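April, evening

Clothes day. I have been putting this off since the cold let up, and the two bags by the door were starting to get in the way of the coats. I carried them in after lunch and started with whatever was on top.

The first bag was mostly towels and pillowcases. Towels I can do without thinking. Half, half again, then in three. I used to roll them because somebody at my old building said it saved room, and it does save room, but they come off the shelf like logs and end up on the floor. So they are flat again. The pillowcases went inside each other by set. One set is short a case and has been for a year. I put the odd one with the rags.

Second bag was shirts, and that took the rest of the afternoon. The gray ones from Eskildsen have held up. The collars are still stiff and they fold along the same lines every time, so a stack of them sits level. The cheap ones do not. The side seams have twisted in the wash and the front comes out wider than the back, and if you line up the shoulders the hem is crooked, and if you line up the hem the sleeves stick out. I have decided to line up the shoulders and forget the hem. It goes at the bottom of the drawer anyway.

I ate an orange standing up and went back to it.

The slippery things are the worst. Anything thin slides off itself as soon as you let go. What works for me is to lay it out long, pull it straight from the ends, smooth it from the middle, and only then bring the ends in. If I skip the smoothing I get a lump in the center and have to open it up again. I skipped it more than once today. 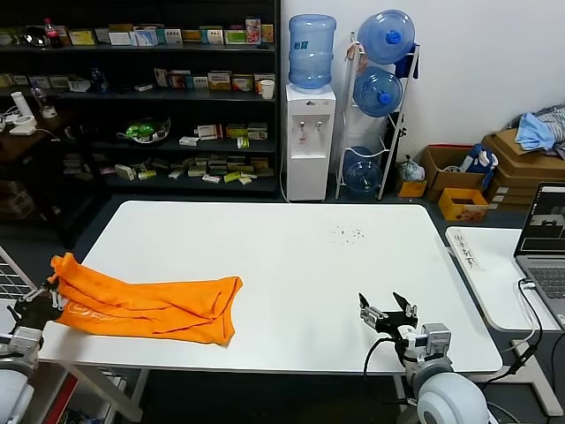 FILED UNDER: Laundry and Folding

The orange one was slow. Laid out in a long strip on the white table it had wrinkles running the length of it, one end bunched up in a peak and the other end flaring at the hem. It is a very loud orange. It does look good on the white, and it is easy to see what the cloth is doing, which I can't say for the navy things. With navy I go by feel.

I would like to get the long strip down to a square that stays a square. My way is to fold the strip in thirds from the narrow end, so that the wide end lands last and covers the rest. I have also tried starting at the hem, and the result is thicker on one side and leans in the stack. Thirds it is.

The white table is the best thing I have had for this. At home I fold on the bed, and the bed gives, so every crease is a little soft. A hard top with some room on it makes a bigger difference than I expected. The rounded corners are good too, nothing catches. It wants a wipe toward the far right side, there are little dark specks there. I must remember that before the whites go down on it. A damp cloth first, then a dry one.

The black shelves at the back are full of cartons, so nothing folded is going to live there for now. I looked up a plain set of shelves in Plultwood for the hallway and the price was 173 with the brackets. I am not in a hurry. The other choice is to clear out the hall closet, which I have been saying since I moved in. I measured the closet and wrote the numbers on the back of a receipt and then put the receipt somewhere.

Sorted so far: towels done, pillowcases done, gray shirts done, cheap shirts done badly. Left over: socks, the navy things, one sweater that needs a button. The sweater button is in the Erkar tin or it is gone. I went through half the tin before supper and found six that were close and none that matched. I may change all of them and be finished with it.

Ran a small load on cool for the last of the pillowcases. Used the Destelix powder because the liquid is out. It leaves a smell that I don't mind on sheets but don't like on shirts. Put liquid on the list, also clothespins, also light bulbs for the hall.

Supper was rice and the rest of the beans. My back is stiff from leaning. Tomorrow I will do the socks sitting down, with the radio on, and take the rag bag out to the car before I start picking things back out of it.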